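Category: Club Boxing – Members' List
Posted by Rawan Farah, November

Hi everyone,

Sorry for the slow reply, I've been flat out with the Wiltby card and only caught up on the list over a cup of tea this evening. Someone wrote:

> Does anybody know if the Jenstead show is still going ahead?
> My young bloke has been matched at 63 kilos and we'd like to
> book the motel before it fills up. Also, is it three rounds
> or four for the novices?

It's going ahead, and I'm so pleased to be able to say it. Antwi rang me last night and we have 11 bouts pencilled in, with 2 more waiting on medicals. Book your motel, I would – the Jenstead one was full by teatime last year and a few of our lot finished up driving home in the dark (lovely company, mind you, but a very long way with a sore nose).
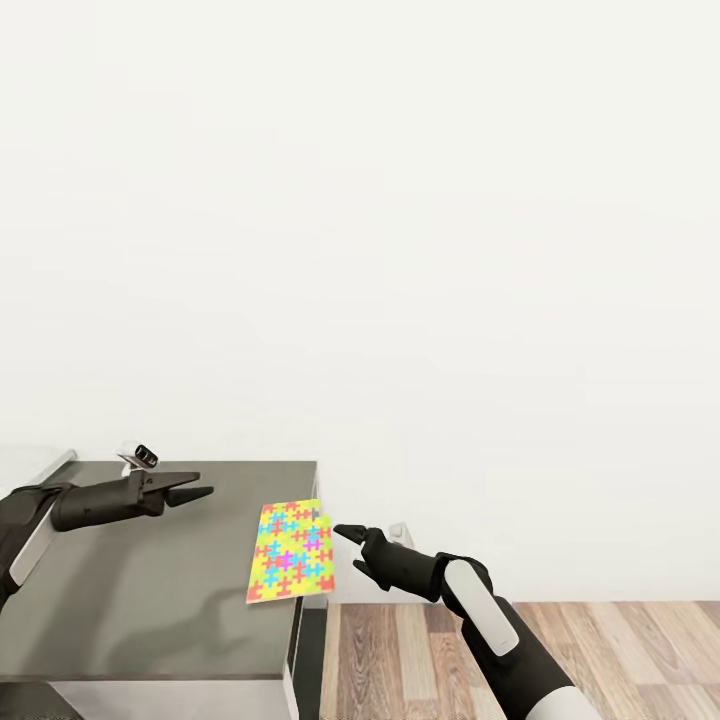
How many rounds will the novices box? Three, with a minute between, the same as it's been at Jenstead since 2010.

Please bring your medical books to the weigh-in, which opens at 8 in the morning. The scales are the old Brestance ones and they read a touch heavy in my opinion, so don't let the kids have a huge brekkie first! If your boxer has changed weight since you sent the form in, ring Antwi and leave me out of it, as I've only got last month's list.

Oh, and whoever left a blue mouthguard at Wiltby, I have it in my glovebox.

Cheers,
Rawan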